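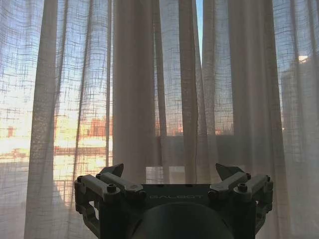 About Thygesen

We write software for robot arms. Control, perception, planning, and the boring tools that hold the other three together. We don't build hardware and we don't sell it. If you already have an arm and it does not do what you want near a window, at a kitchen table or in somebody's spare room, that's more or less us.

Who we are

Small team. Started by Sille Zoëga and Esben Bundgaard, who shared a desk at their last job and argued about log formats. Still do. Boonsong Rungrueang runs perception, Hjalti Overgaard has motion planning, and Bergþóra Hedegaard looks after tooling, releases and most of the phone calls. Interns in the summer, when we can find them a chair.

What we make

Trurnport – our main product. A planner and controller in one package. Takes camera input and joint states, gives back motion at a rate the arm can live with. It replans while moving, so the arm doesn't have to stop and think every time something shifts. Runs on an ordinary desktop PC. We keep it that way on purpose, customers were tired of buying a new graphics card every release.

Revcombe – record and replay. Every camera stream, every joint reading, every command, on one clock. You scrub back to the moment it went wrong and look at what the software beleived at the time. Free for schools and universities, just write to Bergþóra.

Starnthorpe – the test suite. 486 recorded cases at the moment, each one a short stretch of real sensor data with a known good answer. Nothing ships until it passes all of them. Slow, yes. Takes most of a night.

What we're busy with

Soft things and bright light, mostly. Most vision code is written for boxes on a table with a lamp overhead. Homes aren't like that. A wrist camera pointed at a window has to deal with a bright sky, a dark gripper and whatever the fabric is doing, all in one picture. Turn the exposure down and the gripper goes black. Turn it up and the outside is gone. Depth is worse. An open weave gives you the cloth in one spot and the building across the road in the next, and a planner that takes this at face value will think there is a hole it can reach through.

Our current approach, in short: keep both answers. Trurnport stores a near and a far reading for every patch where the depth doesn't agree with itself, and the planner treats the near one as solid until the arm has a better view. Costs some memory. Means the arm is a bit shy around thin cloth, and we can live with that for now.
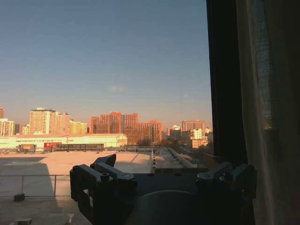
Low sun is the other one. Long shadows with hard edges, and the edge detector loves them. Boonsong's shadow filter went into the April release and took a big bite out of the false edges, not all. Railings and window frames still give us grief, thin straight lines with a lot of contrast, and the tracker will happily lock on to one that is across the street and call it a shelf. Hjalti wants the planner to throw away anything beyond arm's reach before it gets that far. Boonsong wants to keep it for working out where the camera is pointing. Both are in the code behind a switch, so pick your side.

Gripper masking is done properly now as well. The software knows the shape of its own fingers and brackets from the joint model and cuts them out of the picture before anything else runs. Used to be a hand-drawn mask. Fine till somebody swapped a fingertip.

How we work

Two releases a year, small fixes in between. Bug reports go to whoever wrote the code, there is no help desk. Send the Revcombe file with the report please, it saves everybody three emails. We answer on working days and we try to be quick about it. Fixed price for small jobs – 600 euros for a first look at your recordings, and you get a written answer even if the answer is no.

We don't do weapons work and we don't do surveillance.

Working here

We have 2 openings, one in controls and one in tooling. C++ for the first, Python for the second, patience for both. No degree needed if you can show us something you've made that moves. Part time is fine. Remote is fine for tooling, less so for controls becuase you need to be near the arm.

Get in touch

Use the form on the contact page or ring in the mornings. Ask for Bergþóra about licences, Esben about jobs, Sille for everything else.

Page last updated 11 August 2018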